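Pirkex releases Sarnoria 8, and the archive page finally admits your new post exists

Osamville, August — Pirkex, the small software firm behind the Sarnoria publishing plugin, has released version 8, an update devoted almost entirely to making new posts turn up on the pages where their authors expected them.

Site owners who have used version 7 will know the routine. You write a post, you press Publish, you visit your archive page, and the archive page carries on as if you had never been born. The post itself is fine. Its direct link works. It appears cheerfully in the "related posts" box under something you wrote three winters ago. It just isn't in the list.

"We used to tell people to clear the cache," said Tihomir Kos, founder of Pirkex. "Then we told them to clear the other cache. By the third cache they had usually stopped being polite, and I can't say I blamed them."
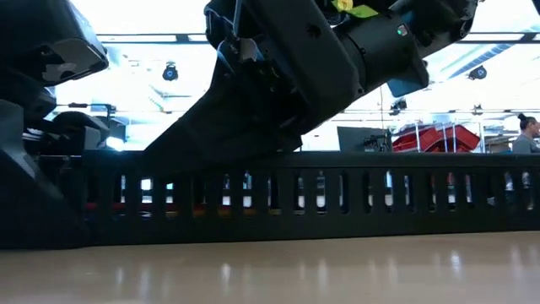

The trouble lay in how Sarnoria stored its lists. Version 7 kept a saved copy of every archive, category and tag page, and refreshed each one on a timer. Related posts were looked up fresh each time, so they were always right, which only made the archive look worse. On a site with a lot of categories the timer could fall a long way behind, and a post with a scheduled publishing time could miss its turn and wait for the next one.

Version 8 drops the timer. When a post is published, edited, moved to another category or taken down, Sarnoria works out which lists it belongs to and rebuilds those. The rest are left in peace. Pirkex tested the change on a copy of a recipe site with 1134 posts and 200 tags, several of which were different spellings of "courgette".

The settings screen has been cut back as well. The old "Refresh behaviour" tab, with its sliders, is gone.

"I wrote that tab," said Damir Vidmar, lead developer. "I had to open the source code to remember what the second slider did. It didn't do anything. It had been connected to nothing since version 7 came out, and we still got letters thanking us for it."
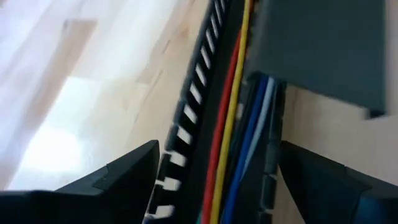 Will updating to version 8 change my existing posts or their links?
Posts and links stay exactly as they are, and only the saved lists are thrown away and built again the first time somebody visits them.

Themes that draw their own archive pages should carry on working, with one exception. Spahić, the free theme Pirkex published alongside version 7, needs its own update, and the two should be installed together. Anyone who updates the plugin alone will see their archive in reverse order, oldest first — a look some bloggers may prefer, though not many have asked for it.

Sarnoria 8 is free to everyone with a current licence and can be installed from the plugin's update screen. Version 7 will go on receiving security fixes, but its timer will not be repaired. Support requests should go through the Pirkex help forum, where new topics now appear in the topic list.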